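Workshop notebook, December

Print this page | E-mail this page

Glue-up on the Olberg side table came out of the clamps at 44 hours. Longer than planned, but the shop was cold at night and I didn't want to rush it. Squeeze-out scraped off clean except at the back left leg, where it had run down into the mortise shoulder. Pared it back with the wide chisel.

Top is still moving. Checked it with the long straightedge and there's a hollow across the grain toward the window end. I can see light under the middle. Left it on stickers with weight on both ends and will look again before I plane anything. If it hasn't settled, I'll rip it down the center joint and reglue.

Finish samples: did 3 boards with the Jendex oil, one coat, two coats, and two coats with a wipe of wax. The two-coat board is the one I like. The waxed one looks gray in daylight. Let them sit overnight before judging, the first coat always looks patchy at four in the afternoon.

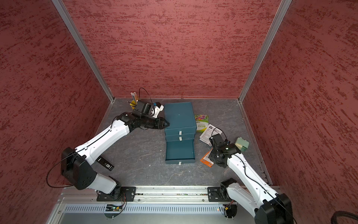
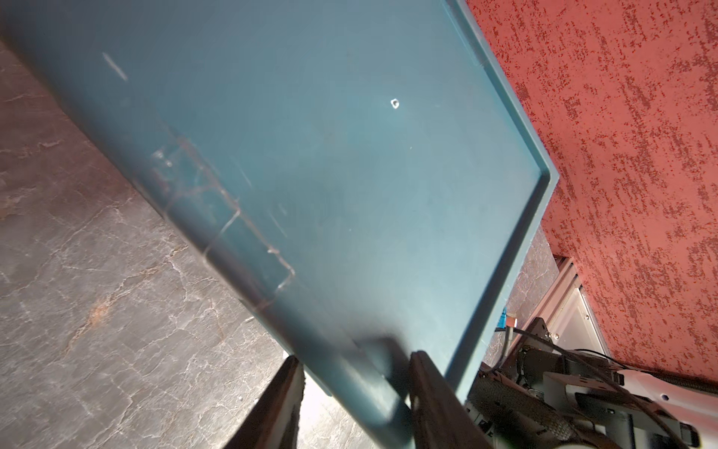
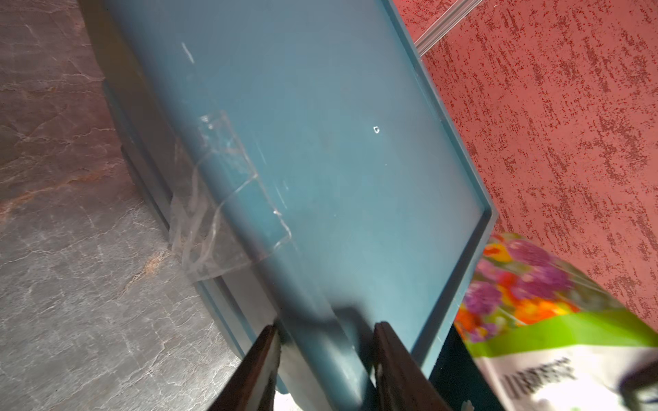
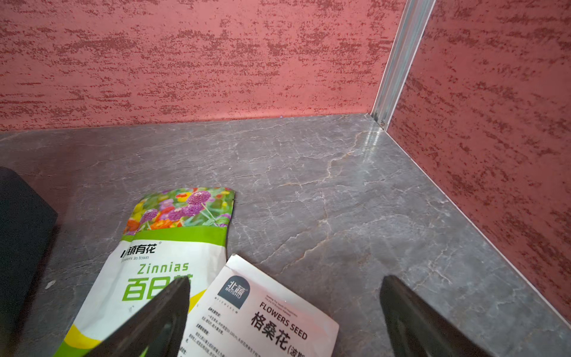 Sanding schedule for the top, once it's flat: 80, 120, 180, then stop. Going past 180 last time closed the grain and the oil sat on the surface. Raise the grain with a damp rag after the 120 and let it dry fully.

Drawer runners are cut but not fitted. The maple I had was a hair thin, so I'll shim behind them with veneer. Don't glue the shims until the drawer has been in and out a few times with the top on.

Band saw is drifting to the left again. New blade, so it's probably the lower guide. Backed it off and reset it with a slip of paper, better but still not straight on anything thick. Use the table saw for the stretchers until it's sorted.

To order:
- hide glue, small bag
- 6 brass screws, slotted, for the drawer pulls
- card scraper (the old one has a nick I can't file out)
- more 120 discs, we're down to the last sleeve

The Rinon chairs are next after this. Seat blanks are stacked by the heater and should not be there. Moved them to the rack by the door, around 40 inches off the floor, ends painted. Please leave them on the rack. Ní Bhriain wants the table before the chairs, so chairs wait.

Last updated: December, 5:40 p.m.

Contact the shop | Copyright, all rights reserved | Back to top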